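Automatización y Servicios
Unidad 6. Las tareas domésticas y de taller como problema técnico
Apuntes para el alumnado. Sesión del martes 24 de enero
Docente responsable: Manon Lachance. Prácticas: Leopold Hubmann

6.1. Planteamiento

La pregunta que ordena la unidad es si una máquina puede asumir hoy las tareas corrientes de una casa o de un taller pequeño. La respuesta depende de lo que se entienda por tarea. Un lavavajillas lava platos desde hace décadas y pocas personas lo llamarían robot. Lo que sigue quedando en manos humanas es lo que rodea al aparato: retirar los restos, decidir qué pieza va en qué bandeja, cargar, descargar y guardar cada cosa en su armario.

A efectos de este curso se llamará «tarea completa» a la que empieza con los objetos tal como los dejó el usuario y termina con los objetos donde el usuario los espera. Se llamará «operación» a cada uno de sus pasos: coger, trasladar, insertar, abrir, girar, verter. La mayor parte de los resultados que se presentan en público corresponden a operaciones. Conviene leer cualquier informe con esa distinción a mano.

6.2. Por qué la fábrica llegó antes

La automatización industrial resolvió el problema de la manipulación modificando el entorno. La pieza llega siempre en la misma orientación, la iluminación es constante y el brazo trabaja tras un vallado. En la planta de Tremblay que se estudió en la unidad 4, la célula de paletizado maneja una sola referencia de caja, y el cambio de formato exige la intervención de un técnico.

En una cocina ninguna de esas condiciones se cumple. Los utensilios se apoyan unos sobre otros, los recipientes transparentes confunden a los sensores de profundidad y las puertas de los electrodomésticos se abren en sentidos diferentes según el fabricante. El taller de reparación ocupa un lugar intermedio: el banco es fijo y la herramienta conocida, pero lo que entra por la puerta cambia cada día.

6.3. Clasificación de las operaciones

Se propone la siguiente clasificación, que se empleará también en el examen de prácticas.

Clase A. Traslado de un objeto rígido, opaco y aislado entre dos superficies horizontales. Se considera resuelta en condiciones de laboratorio.

Clase B. Traslado con restricción de orientación o con obstáculos próximos. Pertenecen a ella las tazas que deben asirse por un lado concreto, los platos en un escurridor y los tornillos en un casillero. Los resultados son aceptables cuando el sistema ha sido ajustado para los objetos de que se trata, y decaen con objetos nuevos.

Clase C. Interacción con mecanismos: puertas, cajones, mandos giratorios, tapas de rosca. La dificultad principal está en el contacto. Un error de pocos milímetros, inocuo al dejar una manzana en un cuenco, basta para que la pinza resbale del tirador o fuerce la bisagra.

Clase D. Materiales deformables y líquidos. Doblar ropa, untar, verter, pelar cables. Hay demostraciones convincentes de casos concretos; la generalización es escasa.

Clase E. Encadenamiento de operaciones de las clases anteriores sin asistencia humana. Es la que corresponde a la tarea completa definida en 6.1.

6.4. El problema del encadenamiento

La fiabilidad de una cadena es el producto de las fiabilidades de sus eslabones, siempre que los fallos sean independientes y no se corrijan. Una secuencia de diez pasos con un 95 % de éxito en cada uno termina bien en un 60 % de los casos. Ningún hogar conservaría un electrodoméstico con ese comportamiento.

De ahí la importancia de la recuperación de errores. Una persona que deja caer una cuchara la recoge y continúa. Para el robot, la cuchara en el suelo puede ser una situación ausente de sus datos de entrenamiento – y la secuencia se detiene o, lo que es peor, prosigue como si la cuchara estuviera en su sitio.

6.5. Ejercicio de referencia: la serie de diciembre

Durante el mes de diciembre, el grupo de prácticas de Draswood registró 151 ensayos de recogida de mesa, con los criterios redactados por Gwenaël Barbier. Cada ensayo se dio por válido únicamente si todos los objetos quedaban en su destino sin ayuda del operador. Se completaron 100. En los restantes, la causa anotada con mayor frecuencia fue un agarre inestable que solo se manifestó durante el traslado.

El alumnado deberá calcular la tasa de éxito de la serie, discutir si el tamaño de la muestra permite extrapolarla a una vivienda y proponer una modificación del protocolo que separe los fallos de percepción de los fallos de agarre. El registro en bruto se encuentra en el repositorio de la asignatura, carpeta Gristedside.

6.6. Coste y supervisión

El informe interno de Arnmont que se distribuye con estos apuntes contabiliza 1166 horas de supervisión humana en un año de pruebas con un único brazo de banco. Rhonda Beaulieu señala en su anexo que ese tiempo rara vez aparece en los cálculos de rentabilidad. Las previsiones que sitúan en 2050 la presencia habitual de robots polivalentes en los hogares deben leerse con la misma cautela: suelen partir del precio del equipo y omiten la instalación, el mantenimiento y la atención que exige.

6.7. Lectura de un puesto de ensayo

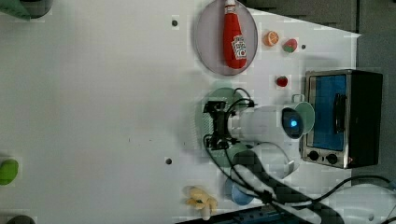

La evaluación de un puesto de manipulación debe comenzar por determinar a qué clase pertenece lo que se pide y qué dificultades del hogar han quedado fuera. El alumnado aplicará la clasificación de 6.3 a la taza verde claro que se encuentra junto a la pinza, con la boca orientada hacia el horno de sobremesa: su traslado sería de clase B si se exige conservar una orientación determinada, mientras que accionar el tirador o los dos mandos del horno correspondería a la clase C. Se valorará asimismo el empleo de fresas y plátanos de juguete, que no se magullan como la fruta verdadera, y la posición del bote de kétchup, tumbado sobre un plato, que obliga a decidir cuál de los dos objetos se retira primero. La respuesta, de una página como máximo, se entregará a Manon Kowalchuk antes de la siguiente sesión de prácticas, con indicación expresa de los datos que no puedan obtenerse de una sola imagen, entre ellos la tasa de éxito y el grado de intervención del operador.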